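Boards > Student Builds > Arms and Grippers > Towel folding, what are we doing wrong?

lingyun_t
Hi all, first proper post. I'm on a second year group project and we've picked folding a hand towel as our task, because we thought it'd be easy (ha). We record ourselves driving the arm through the fold, train on the recordings, then let it have a go on its own. We've got 261 recordings so far and it can grab a corner, but then it drags the whole towel along instead of lifting. Demo day is in August and I'm starting to sweat a bit. Our supervisor Hongmei Guo says collect more. My teammates say change the gripper. What would you lot do?

wasow_bench
Change nothing on the gripper yet! We did the same task in our club last year and spent a month printing new fingertips, and the old ones went back on in the end. How are you laying the towel out at the start of each go? If you smooth it flat every time, the arm only ever learns flat towels.

lingyun_t
Er, yes, we were smoothing it flat every time. With a ruler, for the first 53. We've stopped that now and just drop it and let it land how it lands, so there are big ridges and lumps in it. Lots more swearing from whoever's driving, but it does feel closer to what a towel is like in real life.

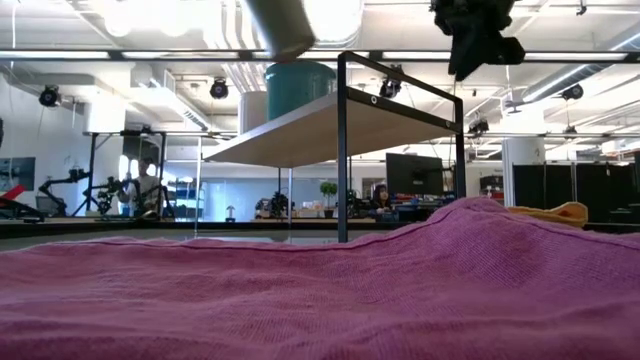 The other thing we're stuck on is height. If I come down low enough to pinch one layer, half the time I get two, and if I come in higher I get nothing at all and just stroke the top of it. Lingering over it makes no difference. I've got better at it by feel, but my teammates drive quite differently from me and I wonder if that's muddling the training.

pip_nernutari
It will be muddling it, yes. Pick one person's way of doing it and make everyone copy that. We wrote ours up on a whiteboard in the Nernutari club room – which corner first, how far to lift, where to let go – and the results got a lot steadier within a week.

wasow_bench
Don't agree, sorry. If everybody drives the same you end up with an arm that falls over the moment the towel isn't where it expects. I'd keep the different drivers and chuck out the sloppy goes.

pip_nernutari
With over 2,000 recordings I'd say the same as you. With 261 I wouldn't. They haven't got enough for the arm to sort out three different habits.

yao_and_out
Sitting on the fence here. Agree on the corner order, leave the rest loose. And on the height thing, try pinching on a ridge and not on a flat bit. Come at it from the side with the fingers either side of the fold. Terry towels are lovely for this because they bunch up and stay bunched.

lingyun_t
Ooh, hadn't thought of going for the ridges on purpose. We've been treating them as a nuisance. I'll try it on Friday when we've next got the bench, and I'll have a word with the others about corner order. I'm not brave enough to delete anything yet, it took ages!

wasow_bench
Don't delete, just move the bad ones into another folder. You'll want them when you write the report.

lingyun_t
Quick update. I did 7 goes pinching on a ridge and got a clean lift on most of them, which is miles better than I was managing. Second fold is still a mess. Hongmei watched for a bit and said to sort the first fold before worrying about the second, so that's the plan.

yao_and_out
She's right. Which gripper opening are you starting from, by the way? We used to come in wide open and kept shoving the cloth about before we'd even closed on it.

lingyun_t
Wide open, every time. Oh dear. Right, off to try that as well.

Contact the Arutine boards team | © Arutine Student Boards | Back to top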